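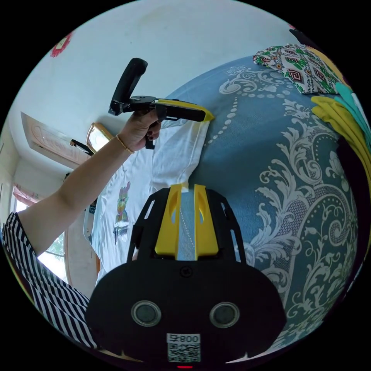

Mercy Makori wrote that her clinic had stopped ringing patients to confirm bookings once the recall queue was running, and asked whether the same queue could handle pathology follow-up. It can, from release 3 onward. Settings are listed under Result Recalls.

Preltus Recall
Appointment and recall messaging for general practice and allied health

Preltus Recall reads the appointment book at set intervals and sends reminders by text message, email or recorded voice call. Replies are written back to the booking as confirmed, cancelled or unclear. Unclear replies go to a work list at the front desk.

Result Recalls
A clinician flags a result as routine, soon or urgent. Routine and soon recalls are sent automatically. Urgent recalls are never sent without a staff member's sign-off. Each attempt is logged with the time, the channel and the delivery status.

Specifications
Message templates supplied: 19
Template languages: 11
Maximum practitioners per licence: 200
Failed attempts before a recall goes to the work list: 3
Hosting: local server or Clistow managed hosting
Access: role-based, with a full audit trail

Compatibility
Works with Brekke Practice and Trarneo Desk. Customised fields in Trarneo Desk must be mapped by hand before the first import. Older Brekke databases need the December update.

Licensing
Licensed by practitioner, billed yearly. Message charges are separate and appear on the same invoice. Part-time practitioners count as one licence each.

Enquiries: Joyce Makori, Clistow
Page last revised 26/07/2026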